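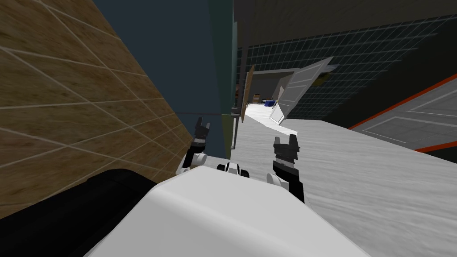
Mayo de 2025

Otra tarde entera con la hoja de cálculo abierta y el té enfriándose al lado. Querido diario, si alguien me hubiera dicho hace un año que iba a discutir conmigo misma por el ancho de una pinza, me habría reído bastante (bueno, me río ahora también, pero con ojeras).

El caso es que tengo hasta junio para entregar el presupuesto del taller y sigo dándole vueltas a lo mismo: comprar el robot de dos brazos ya, alquilarlo unos meses o seguir en simulación y gastar el dinero en ordenadores. Drotard me mandó por fin la oferta revisada. Han quitado la formación, que antes venía incluida, y la han puesto en línea aparte, con una letra pequeñita monísima. El transporte tampoco entra. ¡Y el embalaje de vuelta, si hay que mandarlo a reparar, lo pagamos nosotros! Eso lo encontré en la página 17 del contrato, en un párrafo que hablaba de otra cosa. Menos mal que esta vez me lo he leído con lápiz.

Camari, en cambio, me alquila uno parecido con el mantenimiento dentro. Me gusta cómo contestan, me gusta que cojan el teléfono, y no me gusta nada que las pinzas de recambio solo las sirvan ellos. Cada juego de dedos sale por 400 euros y yo sé perfectamente lo que nos duran las cosas. He puesto dos juegos en la hoja, luego tres, luego otra vez dos. Lo he dejado en tres y me he ido a merendar.

Por la mañana estuve trabajando con el entorno simulado, el del cuarto con la puerta de cuarterones abierta y los azulejos negros. Le tengo cariño a ese cuarto, con su tablón marrón a un lado de la puerta y la caja marrón al fondo, en la habitación clara. Lo que quiero saber antes de firmar es si un cuerpo tan ancho y con dos brazos nos cabe por las puertas que tenemos de verdad, que son las del edificio viejo y no perdonan. Con los brazos por delante, apuntando al hueco, me entró el agobio de siempre: en el catálogo la medida que dan es la de la base, y yo necesito la de los codos. Le he escrito a Drotard para pedírsela. También he sacado el metro y he medido la puerta del almacén tres veces – me han salido tres números distintos, así que mañana mido la cuarta y hago la media como una señora seria.

La licencia del simulador es otra historia. Usamos Brito desde el principio y hasta ahora nos cobraban por puesto, pero quieren pasarnos a pago por horas de cálculo. He hecho las cuentas con aproximadamente 100 horas al mes y no me sale tan mal, salvo en los meses en que nos ponemos intensos, que son casi todos. Podría pedir un tope mensual. Lo apunto aquí para que no se me olvide: PEDIR EL TOPE. Y preguntar si las horas que no se gastan se guardan para el mes siguiente, que seguro que no, pero por preguntar no cobran todavía.

Luego está Wallance, que es el nombre que le hemos puesto al proyecto y que ya sale en todos los papeles aunque a mí me sigue sonando a marca de colchones. En la memoria de Wallance prometimos que el robot recogería objetos de una habitación y los llevaría a otra. No prometimos que fuera nuestro. Releí esa frase y me puse contentísima, porque significa que el alquiler vale igual y que puedo meter la compra en la convocatoria siguiente, cuando ya sepamos qué se rompe primero.

Así que de momento la cosa queda en alquiler con Camari, tres juegos de dedos, el seguro (¡el seguro!, casi se me pasa otra vez) y una partida de 19 horas de electricista para el punto de carga y los enchufes del fondo. Me falta el precio del suelo, que donde va el almacén hay un escalón tonto y una rampa hay que ponerla sí o sí. También me gustaría un armario con llave para las baterías, pero eso lo dejo en gris en la hoja, a ver si cuela.

Me voy a cenar, que he quemado las lentejas por mirar una tabla de amortización. Mañana, llamar a Camari antes de las diez y preguntar por la fianza.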